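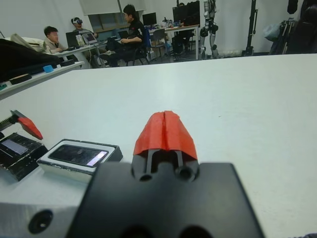
The Stuvlow Folding Dog Ramp

For getting a dog into a car without lifting the dog

Most of us start out with a dog that flies into the boot before the keys are out of the pocket. Some years on we are standing in a wet car park with our arms under the same dog, who has gone limp in the middle like a rolled-up duvet, and a stranger is asking whether we need a hand. The Stuvlow is for that stage. It is a ramp. It folds in half, it lies flat beside the dog on the journey, and it has one handle, on the side where you expect it.

We make it at Ivton and sell it from there and from the shop at Killosgate. It comes in one colour, a dull green that was chosen because it was what the supplier had, and which people now write in to compliment.

What it does

The top end hooks over the boot sill on two rubber-covered lugs. The bottom end sits on the ground on a wide rubber foot. Between them is a walking surface with a short ribbed pile, something like a stiff doormat, which gives claws a thing to hold and doesn't feel like a cheese grater under a bare pad. We tried sandpaper-type grip on the first version. The dogs were polite about it for a morning and then went on strike.

There is a raised lip down both sides. It won't stop a determined dog from stepping off, and it isn't meant to, but it tells the feet where the edge is, and old dogs whose eyes are going rely on their feet a good deal more than their owners suppose.

It will fit a hatchback, an estate or a small van. It won't suit a high pick-up, where the slope ends up steep enough to need crampons. If you aren't sure, measure from the ground to the sill and send us the figure with the make of car, and Selina Kälin in the Killosgate shop will tell you yes or no. She is quite happy to say no.

The particulars

Weight of ramp: 3,290 g, weighed with the strap on
Heaviest dog: 44 kg
Folds: once, in the middle
Surface: ribbed pile, removable for washing
Colour: green
Guarantee: 10 years on the hinge and frame, one on the surface
Made at: Ivton

The heaviest dog figure is for one dog. We have had letters about two spaniels going up together, and the answer is that they should learn to queue.

Teaching a dog to use it

This is the part that decides whether you own a ramp or a large green object that lives behind the hall door. Roswitha Rainer wrote the leaflet that goes in the box, and what follows is the short form of it.

Lay the ramp flat on the floor indoors and ignore it for a day. Let the dog walk round it, over it, or sulk at it from the far side of the room. Put a biscuit in the middle. When the dog will stroll along the length of it with no fuss, prop one end on something low and solid, a kerb or a doorstep, and do the same again.

Only then take it to the car. Start with going down. A dog already in the boot wants to be out of it, and you may as well have that working in your favour. Walk beside the ramp with a hand on the harness and keep the lead short and slack. Don't pull. Don't stand at the bottom calling in the special voice either, the dog knows that voice from the vet's.

Eight short goes over a week will do more than one long afternoon. If it all falls apart on Wednesday, go back to the biscuit on the floor and say nothing about it.

Notes from people who have one

"Our greyhound refused it for a fortnight and then used it as though it had been her idea. She now waits at the boot until it is put out, including for journeys we aren't taking." Kiri Kereama

"Good ramp. Handle is in the right place. Dog still prefers to be carried but has been told." Valdis Kalniņš

"I bought it for the dog and the cat sleeps on it. I had to get a second. Please could the cat's one come in grey." Zdislava Říha

(It couldn't, sorry.)

Cleaning and keeping

The surface peels off along one edge and goes in the washing machine on a cool wash, on its own unless you want every towel in the house to smell of pond. Hang it up to dry. It doesn't like the tumble dryer and will come out shaped like a crisp.

Wipe the frame down with a damp cloth. If grit gets in the hinge, open the ramp out flat, tap the underside and brush it clear with an old toothbrush. A drop of light oil once or twice a year keeps it from squeaking, and the squeak matters more than you would think, as a nervous dog will remember it long after you have stopped noticing.

The strap that holds it shut is a plain buckle strap. Please do it up. An undone ramp will open itself on the second roundabout. 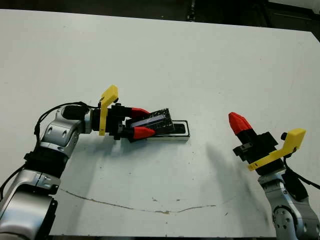
The white table at Ivton.

Spares and extras

Replacement surface, green
Rubber foot with fixings
Pair of sill lug covers
Strap and buckle
Sill mat, which hangs over the bumper and saves the paint from claws

The sill mat is by Kofler, not by us, and is the one we use ourselves. We used to make our own. It slid off.

All spares fit every Stuvlow ramp we have sold apart from the very first batch, which had a narrower foot. If yours has a round badge near the handle, it is one of those, so mention it when you order and we will find you the right part.

What it isn't for

It isn't a bridge, a slide or a plank for decorating from. Wheelbarrows have been tried, and the result was not covered by the guarantee. Don't use it with the engine running or on ice, and don't leave a dog standing on it while you go back for your gloves.

If your dog has suddenly stopped wanting to jump, have a vet look at it before you buy anything from us. A ramp is a fine thing for stiff old hips, but it won't tell you what is wrong with them.

Ordering

Order online, or at the counter in Killosgate, where there is usually one set up against a block the height of a car boot, so you can bring the dog in and let it form an opinion. Large dogs are welcome. Muddy ones are also welcome but will be remarked upon.

Ramps go out from Ivton by carrier in a flat box. Returns are accepted if the dog truly won't have it, provided you have tried the biscuit stage first. We do ask. Put the strap back on, use the same box, and include a note with the dog's name on it, which we don't strictly need.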